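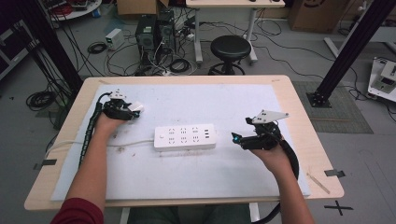
Reply from the desk at Flunodside: can the power strip sheet be kept apart from the fixed sockets this time, last year they were on one page and we couldn't tell what had passed.

Yes. Done it that way. Sockets in the wall are on the other sheet, this one is strips, chargers and leads only.

PORTABLE ELECTRICS - LOOK-OVER CHECKLIST
Site: Vallthorpe unit, ground floor workroom
Date: January 15, 2024
Type: visual check by user, not the full test. Full test is booked for March with Sadowski.

Key: OK / ACTION / N/A. Comments under each line, sorry for the state of them, done between other jobs.

PART 1. POWER STRIPS

1.1 Case whole, no cracks, no scorching round the outlets
OK on the white six-way, two rows of three. Look at both sides, not just the top. The underside is where they crack when stood on.

1.2 Switch goes on and off with a proper click
OK. Small round one on the end. A bit stiff, no worse than last time.

1.3 USB ports clear of fluff, nothing bent inside
OK. Pair at the opposite end from the switch. Torch needed. Do not poke with metal, wooden stick or a puff of air.

1.4 Cord firm where it goes into the case
OK. Thin white cord, no sheath pulling back. Bend it gently both ways near the case and look for splits.

1.5 Plug pins straight, fuse the right one
ACTION. Fuse not checked, couldn't find the small screwdriver. Come back to it.

1.6 No strip plugged into another strip
ACTION. Found one under the bench at the window end, strip into strip. Pulled it out. Please dont put it back, ask for a longer lead instead.

1.7 Strip not covered, not under a coat, not behind boxes
OK today. Was coats in December.

1.8 Load
No heaters, no kettles on any strip. Still a fan heater living in the cupboard, label says Fluvura office. Wall socket only for that, preferably take it home.

PART 2. CHARGERS

2.1 Casing closed all round, no gap at the seam
OK on the ones out on the day. If you can get a fingernail in the seam it goes in the scrap box.

2.2 Ports not loose, not burnt, no bits in them
OK on the white one with two ports.
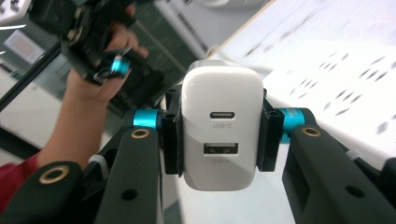 Check the USB-C first, it's the narrow one and fills up with pocket fluff. USB-A wants a look too, the tongue inside should sit level and not wobble. If a lead falls out under its own weight write it down, even if it still charges.

2.3 Rating printed and readable
ACTION. Several chargers in the drawer have it rubbed off. If it can't be read it can't be passed. Put them to one side for Sadowski to decide, I'm not guessing.

2.4 Not hot in use
N/A, nothing had been charging long enough to say. Redo at end of a working day, back of the hand, after 20 minutes at least.

2.5 Chargers unplugged when room is locked
ACTION. Weren't. Same as last time. Sign by the door has fallen down again, needs proper screws and not tape.

PART 3. LEADS AND FLOOR

3.1 Extension leads fully unwound if on a reel
OK. Reel is 50 metres and a pain to unwind, I know. Still has to be done.

3.2 No leads across the walkway
ACTION. Cables on the floor want tidying, get them along the wall and tied up. Cable covers are in the store, second shelf, cut to length with the big snips. Leave enough slack so nothing pulls on a plug.

3.3 Leads not trapped under furniture feet
OK where I could see. Check again when the stools and desks get moved.

3.4 Strips on the floor kept away from where the mop goes
ACTION. Lift them before cleaning. Hooks would do it, price up some hooks. Budget for small bits this quarter is 500 so there's room.

3.5 Damaged leads taken out of use
OK. 2 in the scrap box, plugs cut off both. Always cut the plug off or someone will fish it back out.

PART 4. PAPERWORK

4.1 Every item has a sticker
ACTION. Not the newer chargers. Stickers ordered, come on a roll, start from where the last number stopped and write the number in the book at teh same time, not afterwards.

4.2 Last test dates in the book
OK mostly. One page is stuck together with something, tea I think. Copied out what I could read.

4.3 Own items from home
Allowed if they've been looked at first. Cheap adaptors no.

SUMMARY OF ACTIONS
Fuse in the six-way, screwdriver then check
Fan heater out of cupboard
Unreadable chargers to Sadowski in March
Warm check on chargers, end of day
Door sign, screws
Floor cables, covers and ties
Hooks for strips, get a price
Stickers on new chargers

Copy to Flunodside with the wall socket sheet. Next look-over before the March visit, same form, use the blank in the back of the folder and not a photocopy of this one.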